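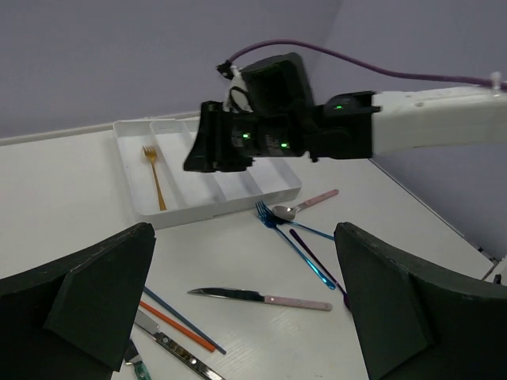 Keeping plastic out of the sea: tips for the kitchen and utility room

Most of the plastic that reaches the coast at Nerano comes down the river, and a fair amount of it starts in ordinary houses. The tips below are the ones readers have sent in most often, with a few of our own. None of them needs special equipment.

Washing synthetics

Fleece and polyester shed fibres in every wash. Fill the drum properly, wash at 20 degrees and pick the shortest cycle that will do the job. A half-empty machine throws clothes about more and loosens more fibre. If you have a filter on the outlet hose, empty it into the bin and never rinse it under the tap, as that sends everything down the drain you were trying to protect.

Tumble dryer fluff goes in the bin too. Don't put it in the compost unless you dry nothing but cotton and wool.

Fats and oils

Pour cooled frying oil into an old jar and put the lid on. Wipe the pan with a bit of newspaper before it goes in the sink. Small amounts of solid fat can be mixed with seed for the birds in winter, but only if there is no salt in it. Meat juices and roasting fat are too salty and too soft, so bin those.

The Follby outfall was blocked twice last October and both times it was fat and wet wipes. Wipes marked flushable should still go in the bin.

Picnic cutlery

Stop buying it. A few odd forks and spoons from the charity shop will last for years, and if one gets left on the beach at least it sinks. Keep them apart from your good set so that you can grab them on the way out.

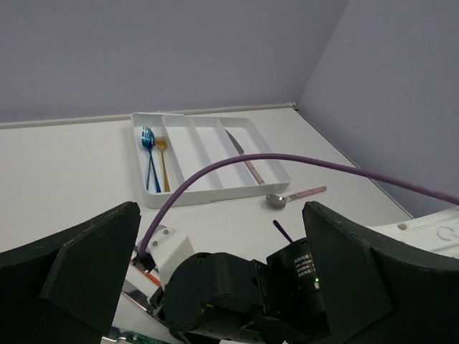
A shallow plastic tray with four long compartments.

If you still have disposable forks in the house, use them up at home. They wash perfectly well by hand. Dishwashers warp them.

Sponges and cloths

The green and yellow sponges crumble as they age and the bits go down the plughole. A cotton dishcloth does the same work and can be boiled. For baked-on food, soak the dish overnight with 2 tablespoons of washing soda in hot water — not in aluminium, which it will blacken — and use a wooden brush in the morning.

Descaler without the bottle

Citric acid in a cardboard box is cheaper than liquid descaler. Dissolve 20 g in 300 ml of water for a kettle, leave it for half an hour, then rinse well and boil once with fresh water before making tea. Keep it away from bleach.

Garden netting and twine

Those of you on the Cairns side get more wind than the rest of us, and loose netting ends up on the rocks, where seabirds build it into their nests. Roll it up as soon as the fruit is picked. Use jute twine for beans, then the whole lot can go on the heap together. Offcuts of nylon line longer than your hand should be snipped small and put in a closed bag before binning.

Readers have asked where to take old fishing line. The shop at Bokach has a tube by the door.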